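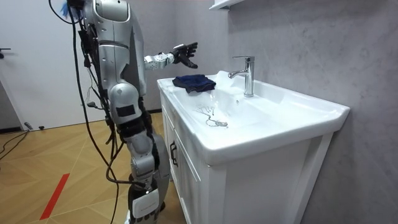 So I've been going down a hole with old neighborhood newsletters this month, and I have to share, because I can't keep bothering my family with it. A thread, I guess!

My town had one called the Natholm Mulcahy (after the two streets where it was first passed around). It came out 3 times a year and folks folded it by hand at somebody's kitchen table. I found a whole box of them at the library sale in February – 14 issues, all a little yellow, all wonderful.

The best part is the letters. One lady wrote in for years about a plum tree on Testisberg Lane that dropped fruit on her car. She moved the car, she wrote. The plums found it anyway. I laughed so hard I had to put the thing down and get some tea.

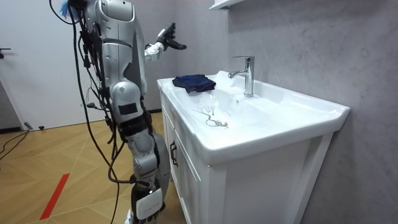 White vanity, chrome faucet.

Then there are the recipes, which nearly all start with a can of soup, and the lost and found, where a single brown glove shows up in four issues in a row. I really do hope it got home.

They stopped printing in 2000, as far as I can tell. The last one in my box has a long goodbye on the back and a coupon for Herkeo, the old shoe repair place (I still miss the smell in there).

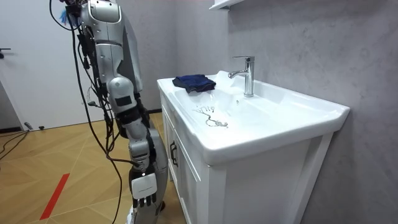
p. 172

If you have any of these sitting in a drawer, from any town at all, please hang on to them, or scan a page or two and send it my way. I'll read every word – even the soup ones. More tomorrow, when I get to the summer issues.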